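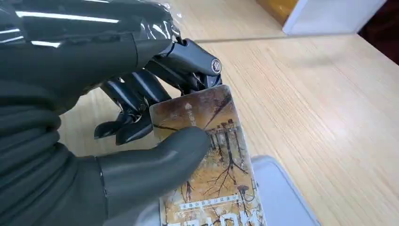 Slide 1 - Printed card held up at the table, Prostelham workshop

Start with the card itself. One card, one item, held upright so the person across the table can read it.

Slide 2 - Sorting

We used 16 cards per table in Cembridge and cut that to 11 by September. Sessions ran about 10 minutes shorter. Mention that the Zetthorpe group kept the full set.

Pause for questions on card size.

Slide 3 - Storage

Flat in the box, printed side up - no rubber bands. Hand out the spare sets before the break.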